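Home Articles Tooling Archive Contact

Stop tuning the planner against the renderer

Nipon Meesuk
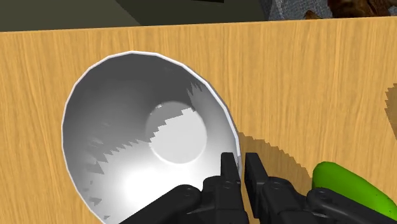

Most grasp failures we log in simulation are blamed on the planner. I think the blame belongs to perception. At Ganik we reran 167 failed rim grasps with true object poses fed straight to the planner, and 8 still failed. The rest had a bad pose estimate, often where a stepped shadow edge had been fitted as geometry.

Teams respond by widening planner tolerances — a fix that hides the fault and carries it onto hardware. Log the two stages separately, and fix the shadow map first.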